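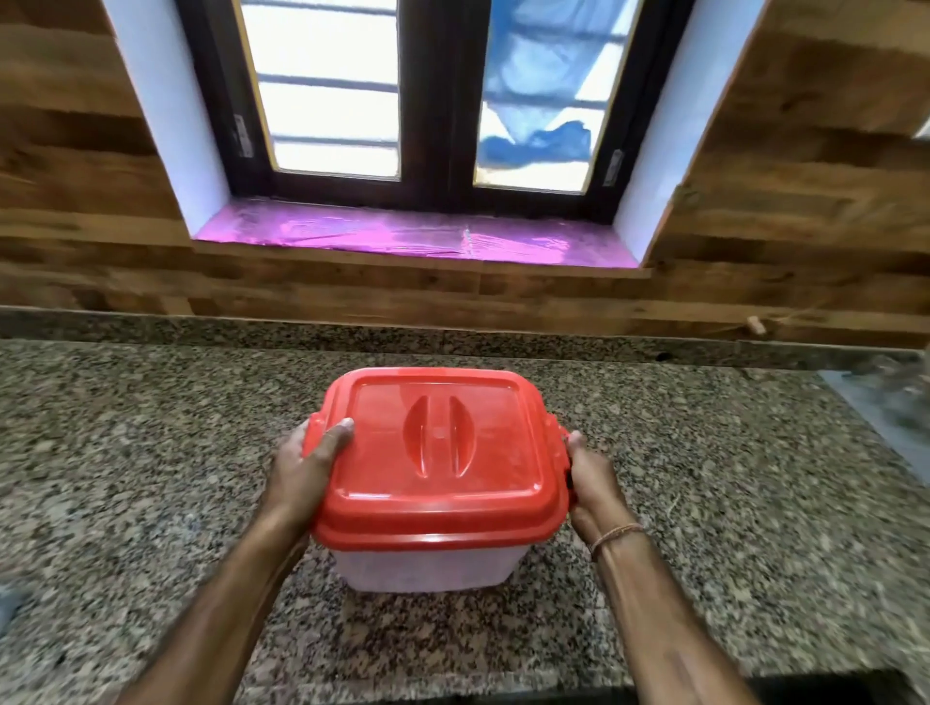
Visit Reports | Storage & Dry Goods

Dry goods storage at the Trultovton test kitchen

The Trultovton test kitchen opened its doors to outside visitors on 2021-07-22, with sessions on water hardness, oven calibration and dry goods storage. I attended the last of these. The session was run by Ditte Lykkegaard, who manages the pantry side of the operation, with Toivo Peltonen on the bench. Attendance was limited to what the kitchen could hold, and people were rotated between the stations.

The kitchen is domestic in scale. Trultovton evaluates storage methods for household use, and the work is carried out on ordinary counters with ordinary containers. The bench used for the flour station is speckled granite, polished, with a low upstand of the same stone at the back and a window above. Lykkegaard prefers stone for this work. Spilled flour lifts off with a dry scraper, and the surface stays level under a full tub.

The subject was the transfer of flour from its bag to a sealed container. The reference method is short. The container is washed the day before and left open overnight. The bag is cut across the full width of the top, never at a corner, then lowered over the rim and tipped slowly. A bag raised high above the tub throws dust and leaves a cone in the middle that has to be leveled. A bag held with its mouth inside the rim delivers the flour as a slab, and most of it settles without help.
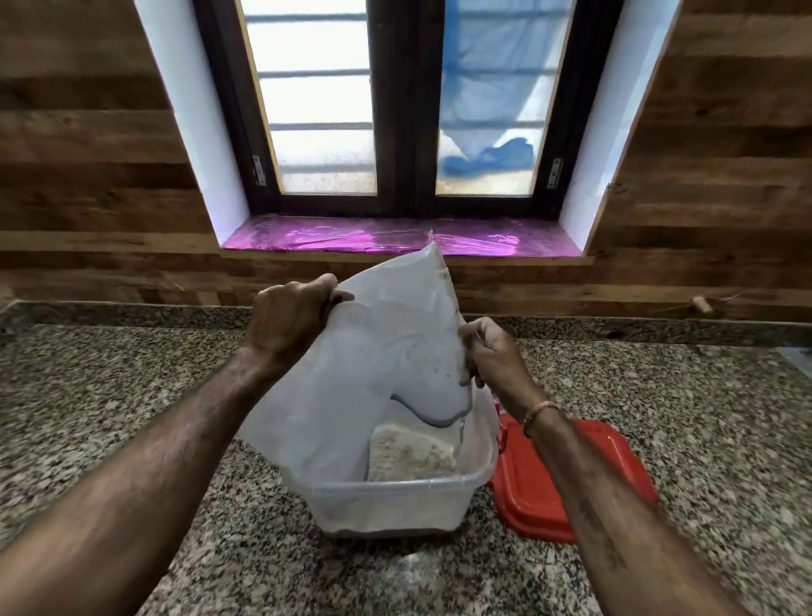
Photo: Xiuying Lü / Trultovton open day

Two hand positions are taught: one hand closed around the upper part of the bag to carry the weight, the other pinching the side edge to steer. Peltonen noted that beginners squeeze the lower half, which compacts the flour and then releases it all at once. He also recommended setting the lid flat on the counter beside the tub, within reach, before the bag is picked up.

Headspace received more attention than I had expected. The kitchen leaves two finger widths between the flour and the underside of the lid. Overfilled tubs collect flour on the sealing edge, and a thin line of it is enough to keep a lid from seating. The rim is wiped with a dry cloth. A damp one leaves paste in the corners, and paste hardens.

Closing follows a fixed order. The lid is laid on and pressed down, and opposite clips are then closed together with both hands. Closing one side first lifts the other slightly. Arnar Norðdahl, visiting from the bakery supplier Hauksdóttir, asked whether this mattered on a rigid lid. Lykkegaard's answer was that it matters less when the lid is new. The kitchen's log covers almost 3,000 closures, and uneven seating appears mainly on older lids.

Norðdahl also raised the question of topping up. The kitchen does not add new flour to old. Remaining flour is moved to a smaller tub and used first, and the large one is washed. Whole grain flours are kept cold and are not stored at the bench at all.

Labels go on the long side of the body, not on the lid, as lids of the same size get swapped. The label gives flour type, date of transfer and the lot code copied from the bag. Hanne Holst, who maintains the records, showed a sheet from December in which four tubs had to be discarded after their lids were exchanged during cleaning.

Handouts were available at the door. The labeling sheet is clear and usable as printed. The one on humidity gives its limits without stating how they were measured, and I have written to ask. The next session covers rice and dried beans.

Related
Wundumon label stock: adhesion on frosted plastic
Oven calibration at Trultovton: session notes
Scoops, scrapers and bench brushes compared
Vosta pantry shelving, load test
Water hardness and bread dough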